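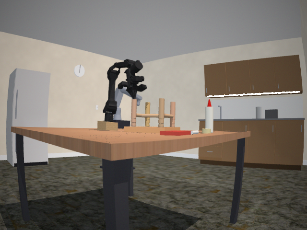
Stool task in Vular, kitchen room, both arms over the upturned stool.

Vular review: two-arm assembly simulator with a stop fault

By Malsha Kanagaratnam

Vular is a simulator for tabletop assembly with one or two robot arms. It is sold by Cinel as a desktop license and comes with a set of furnished rooms, a library of tasks and a Python interface. We bought it to test recovery behavior before running the same code on hardware. The main finding of this review concerns the protective stop. In two-arm scenes it does not always stop both arms, and the log says that it did. Readers who use Vular only for single-arm work can skip to the section on rendering and contact.

Setup

Installation on our Linux workstation was uneventful. The license server wants a fixed hostname, a requirement that appears only in the release notes. After that the supplied tasks load from a menu or from a script, and a scene resets to the same state every time if the seed is fixed. We checked this by comparing joint positions after reset and found no differences.

All of our testing used the stool task. A stool lies upside down on a wooden table, legs up, with crossbars between them, and the black arm works from above on its own wooden block. The grey-blue arm stands behind it and reaches over the same stool. The tabletop also carries some loose items, including a glue-style bottle with a red nozzle, which are useful as obstacles. The two working areas overlap heavily, and that overlap is the reason we picked the task.

The stop fault

Our test script moves both arms along short paths near the leg tops and requests a protective stop at a random time. The controller runs at 60 Hz. We ran 3,296 episodes on the shipped configuration. In 38 of them the black arm stopped as requested and the grey-blue arm kept following its last velocity command.

The longest overrun was 840 milliseconds. At the speeds we were using, that is enough to push the trailing arm into a stool leg, and in several episodes it did. The simulated contact force rose well past the limit set in the task file. No second stop was raised, because the monitor had already recorded the cell as stopped.

Mbali Mathebula traced the cause in an afternoon. Vular keeps a stop flag for each arm and a separate flag for the cell. A stop request sets the cell flag immediately and then passes the request to each arm in turn. If the second arm is in the middle of replanning, its request is placed in a queue behind the new plan. The arm goes on moving until the planner returns. Meanwhile the cell flag reads true, the status panel shows a stop, and the log contains a line confirming it.

The delay itself would be tolerable in a simulator if it were reported. A real controller has delays too, and a user may want to model them. Our objection is to the log entry. We had been using that line to score our recovery code, and all of the affected episodes had been counted as clean stops. The error came to light only when Marietjie Mabaso plotted joint velocity against time for an unrelated reason and asked why one trace did not go to zero.
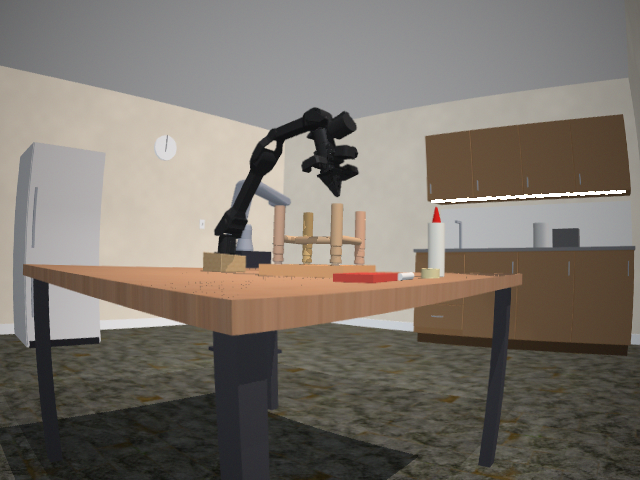 Reproducing the fault takes little effort once the cause is known. Place the wrist of the black arm high over one of the uprights, send the other arm a new target that forces a detour, and request the stop before the detour is planned. Done this way, we saw the overrun on nearly every attempt. With straight paths and no replanning we did not see it at all, which probably explains how it got through the vendor's own checks. The example scripts that come with the package all use straight paths.

Workaround

Until a fix is released, do not read the cell flag. Read the measured joint velocities of both arms and declare a stop only when every value has stayed under a threshold for several control steps. We also turn off replanning whenever the two arms are inside the shared area. This costs some task time and makes a few of the longer reaches impossible, but the overrun has not come back.

Anyone who has published or handed over results based on Vular's stop log should score them again from the velocity record. That record is written by default and appears to be correct. Ours matched an independent recorder that Honeylyn Javier attached to the physics step.

Vendor response

We sent Cinel the script and the logs. Support confirmed the fault and described the queue order as intended behavior with an incorrect status message. We disagree with the first half of that. A stop request should not wait behind a plan. A patch for the message is promised for October; no date was given for the queue. The same stop module is used in Dresta, Cinel's package for live cells, and we asked whether the fault is present there as well. The reply said that Dresta relies on a hardware stop circuit. That is a proper safeguard, but it does not answer the question, and Dresta owners should run the test above at reduced speed with the cell clear.

Rendering and contact

The rooms are plain but adequate. The kitchen has a refrigerator, cabinets and a clock on the wall, and the surfaces have enough grain and mottling to give a vision model something to work with. The light strip under the wall cabinets renders with a jagged outline. It had no effect on our work.

Contact between gripper and wood is stable at the default step size. Slender parts held near one end can jitter, and halving the step cures it at the expected cost in run time.

Documentation

The interface reference is complete and mostly accurate. The section on stops is a single page and does not mention the per-arm flags — we found those in the message definitions.

Verdict

Suitable for single-arm assembly work. For two-arm work, usable only with the velocity check in place, and not to be used as evidence for any safety claim until the queue is changed. We are keeping our license and will repeat the full test run on the patched version.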